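Suturing practice evening draws a full list at Meller training rooms

The course in stitching technique at the Meller training rooms was full again on Thursday, and the organizers have now opened a second evening for people who remained on the waiting list. The course is for surgical residents and operating room nurses, and it deals with one thing only: how to close a cut in soft tissue with separate stitches and tie each knot so that it stays.

Hermine Ortner, who has led the course from its start, spent the first half hour on thread. She asked the participants to look at how much thread they pull out before they begin. Too much of it lies over the tissue, makes loops and gets caught under the next stitch. Too little, and there is nothing to tie with.
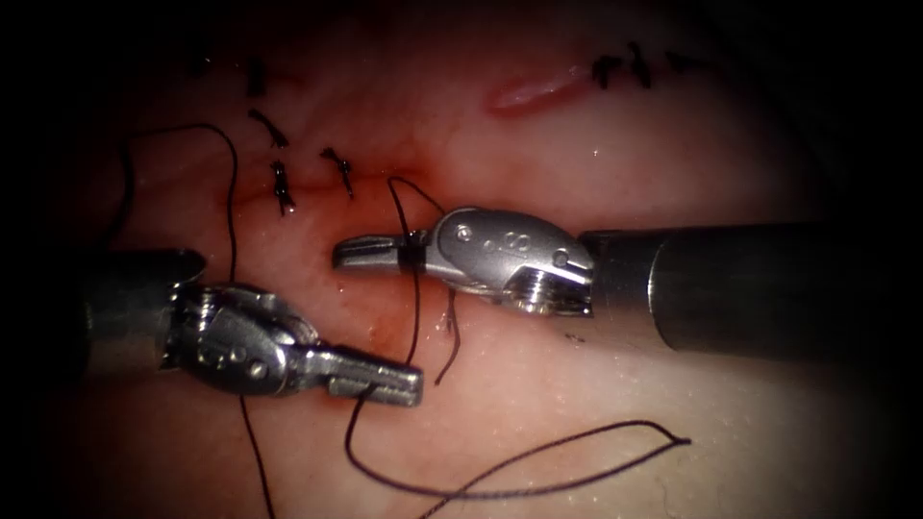

TRAINING & EDUCATION

The exercises are done with instruments, and the fingers do not touch the thread at all. For many residents this is the difficult part. "With the hand you feel when the knot is tight," said Rizal Yusof, a second-year resident. "With the instrument you have to learn it by the eyes. I look if the edges come together and if the tissue becomes pale, and then I stop pulling."

Ortner teaches the grip first. The thread should be taken near the end of the jaws and held flat. When it is wrapped over the jaws for the first throw, the loop must stay small and open, so that the other needle driver can pass and catch the tail. She lets everybody repeat this movement until they are a little bored with it, and only after that she hands out the needles.

The rooms were rented for two evenings by Starano, a regional association for continuing education in surgery. The fee stayed at 600 for both evenings together, and it includes the thread, the needles and a printed booklet. Room 503, where the tables are, has better lighting than the old one on the ground floor, and several participants said they noticed the difference. 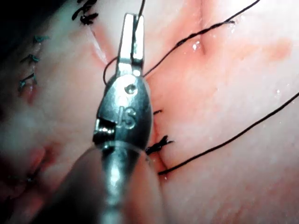 Knots were the other large subject of the evening. A knot with short, even tails is easier to check and easier to remove later. A knot with many rough ends usually shows that the person has tied more throws than necessary, or cut the thread in several tries. Ortner does not forbid such knots, but she asks the participants to say what happened when they made them. The talk around the table was quite open, and some of the older nurses had stronger opinions than the residents.

There was also a disagreement about distance. Gebremedhin Demissie, who teaches general surgery and came as a guest, prefers the stitches rather close to each other. Ortner leaves more space and looks at the edges between them. Both agreed that the line should be closed without being squeezed, and that the spacing must follow the tissue in front of you — a fixed number from a book does not help much.

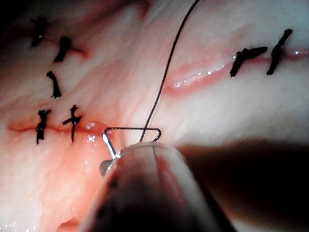 By Cheuk-hei Yen, education desk

After the break the group worked with the curved needle. The rule was to let the needle follow its own curve and not to push it straight through. Wai-kit Chien, who assisted Ortner, went from place to place and corrected mainly the wrist. He said that most people hold the needle too near to the point when they are nervous, and then there is not enough left to go through both edges.

The last exercise was about working in a narrow place. One instrument keeps the thread and the other goes down to the end of the cut, where there is little room to turn. Participants were asked to move slowly and to keep the tips in view all the time.
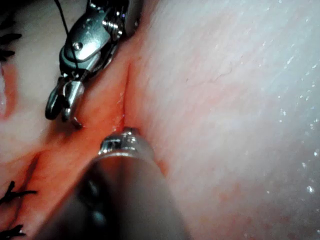 It took longer than planned, and the discussion of the results was moved to the next meeting. Ortner said that she would like to begin there with the narrow place again, when people are still fresh, and leave the simple knots for the end.

The additional evening will be held in February in the same room. Persons on the waiting list will be contacted first. Participants should bring their own magnifying glasses if they use them, and the booklet from the first evening — no extra copies will be printed.

Related items
Mak library extends evening opening for nursing students
Wirar offers wound care refresher, places still free
Starano announces spring course list
Two new teaching rooms ready at Meller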